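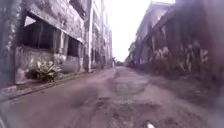 Section 2. Preparing the Skider trailer for unpaved roads

This section is for owners who pull the Skider bicycle trailer on dirt, gravel, broken asphalt or cobblestone. If you ride only on smooth paved roads, the factory settings are good for you and you can go to the section about loading.

Before you start, the trailer must be fully assembled and the hitch must be fixed on the bicycle. The trailer must be empty. Please do the work in the same order as it is written, and do not skip the test ride at the end.

You will need:
the 17 mm wrench from the tool bag
the small hex key from the tool bag
a hand pump with a pressure gauge
a clean dry cloth
a tape measure
the rough road kit (two wide tires with tubes, two rubber blocks, one long safety strap)

The rough road kit is made by Manninen and is sold separately. Trailers which were delivered by Brolance after March have already the wide tires mounted, but the rubber blocks and the long strap are still in the bag under the floor cover. Many owners do not find this bag. Lift the floor cover from the back side, where the two snaps are.

Changing the tires

1. Turn the trailer upside down on grass or on a piece of cardboard.
2. Press the button in the center of the wheel and pull the wheel straight out. If the button is hard to press, push the wheel a little toward the frame and try again.
3. Let all the air out of the tube.
4. Take off the old tire by hand. Do not use a screwdriver, it will cut the tube.
5. Put a little air into the new tube, only until it has a round shape, and place it inside the wide tire.
6. Mount the tire on the rim. Begin on the side opposite to the valve and finish at the valve.
7. Look at both sides of the rim. The thin line on the tire must be at the same distance from the rim all the way around.
8. Push the wheel back until you hear the click, and then pull on it with some force. It must not come out.
9. Do the same with the other wheel.

Note: The arrow on the side of the tire shows the direction of rolling. The left and right wheels look the same when they lie on the floor, and it is easy to exchange them. Mark the left one with a piece of tape before you remove it.

CAUTION: Never ride with one wide tire and one standard tire. The trailer will lean to one side, and it can turn over in a curve.

Setting the tire pressure

The lowest and the highest pressure are printed on the side of each tire. For unpaved roads, begin in the middle between them. With a heavy load go closer to the highest value. With a light load go closer to the lowest value, but never under it.

Measure the pressure when the tires are cold, this means before riding and not after. Both tires must have the same pressure. A small difference is not visible with the eye, so please always use the gauge.

Fitting the rubber blocks

The rubber blocks sit between the axle and the floor frame. They take away the small hard knocks which come from stones and from the edges of broken asphalt. They do not replace real suspension, and in a deep hole you will still feel the hit.

1. Loosen the two axle bolts with the 17 mm wrench. Do not remove them completely.
2. Lift the floor frame a little and slide the first block into the gap. The flat side goes up.
3. Slide in the second block on the other side.
4. Tighten the bolts by hand until they touch the frame.
5. Measure from the floor frame to the center of the wheel, on the left side and on the right side. The two results must be equal. If they are not equal, one of the blocks is standing crooked. Go back to step 1.
6. Tighten the bolts with the wrench, a little on one side, then a little on the other side, until both are firm.

Note: New rubber becomes flatter during the first rides. Check the bolts again after your first ride with load, and once more after one week.

Adjusting the hitch arm

On a paved road the hitch arm can be in its short position. On rough ground use the long position. The trailer then follows the bicycle more calmly, and the rear wheel of the bicycle throws less stones against the front panel.

1. Pull out the locking pin.
2. Slide the arm out until the red ring is visible.
3. Put the locking pin through the hole behind the red ring and turn its handle down.
4. Measure the free part of the arm, from the front panel to the middle of the hitch ball. In the long position it should be 497 mm. If it is shorter, the pin is in the wrong hole.
5. Fasten the long safety strap around the bicycle frame and close it on the ring of the hitch arm. The strap must hang a little loose, but it may not touch the ground or the spokes.

CAUTION: The safety strap is not optional. On rough ground the hitch receives many small hits, and the strap is the only thing which holds the trailer when the pin is not closed correctly.

If your bicycle has a Hurken rear rack, the handle of the locking pin can touch the lower bar of the rack in a sharp left turn. In this case mount the pin from the other side. Junpei Chiba from our service workshop has tested this and it has the same strength. 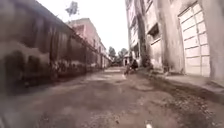
Choosing the load

The highest load for unpaved roads is 39 kg, and this includes everything in the trailer, also the rain cover and the lock. It is lower than the value for paved roads. Please do not use the paved road value also when the way is only short.

Put the heaviest things on the floor, in front of the axle but close to it. If there is too much weight at the back, the hitch arm will pull the rear of the bicycle up at each bump. You can feel this before riding: lift the hitch arm with one hand. It should be a little heavy in the hand. If it goes up alone, move the load forward.

Bottles, tools and other hard things should be wrapped or tied. After some minutes of shaking they find their way to the side panel, and the fabric can get a hole. Use the inside loops for tying and not the zipper handles.

CAUTION: The Skider is a cargo trailer. Do not carry children or animals in it.

The first test ride

Do the first ride without load, in a place with no traffic.

1. Ride at walking speed in a straight line and listen. A soft rubber noise is normal. A metal noise is not normal, stop and check the axle bolts.
2. Make a wide left turn and a wide right turn. The arm should not touch the wheel, the rack or your foot.
3. Brake slowly, and then brake harder. The trailer pushes the bicycle a little when you brake, and with a full load it will push more.
4. Ride with one trailer wheel over a small bump. Both wheels must come back to the ground without jumping more than one time. If they jump more, let out a little air from both tires.
5. Stop and control the locking pin, the strap and both wheel buttons.

Repeat the test with half of your usual load before you ride with the full load.

Riding advice

The trailer is wider than the bicycle. When you go around a hole, think about the trailer wheel and not only about your own. In narrow places keep to the middle if it is possible, and get off and walk if you are not sure. With a puddle you cannot know how deep it is, so it is better to go around it or cross it on foot.

Downhill, brake early with both brakes. Do not let the speed grow first.

Sidra Paracha, who rides one of our oldest trailers with vegetables for a market, gave us good advice for loose gravel: choose an easy gear before the gravel starts and keep your pedaling even. When you stand up on the pedals, the rear wheel can slip and the trailer pulls to the side.

Care after riding on dirt

Remove the dry mud with a brush. Do not use a high pressure washer near the wheel bearings. Wipe the hitch ball and the locking pin with the cloth, and put one drop of oil on the pin. Look for small stones in the tire pattern and take them out. The rubber blocks should be cleaned only with water, oil makes them soft.

If something is wrong

The trailer swings from left to right: the load is too far behind, or the pressure in the tires is not equal.

There is a click at every turn of the wheel: a stone is in the tire, or the wheel is not pushed in completely.

The hitch arm moves up and down in the hitch: the hitch ball is worn. Stop using the trailer and order a new ball.

The axle bolts become loose again and again: the blocks are mounted with the flat side down. Mount them new, and if the problem stays, write to Issa Salameh at the Brolance spare parts desk. Please include the serial number, you find it under the floor frame near the left wheel.

Text of this section revised 29 August 2022.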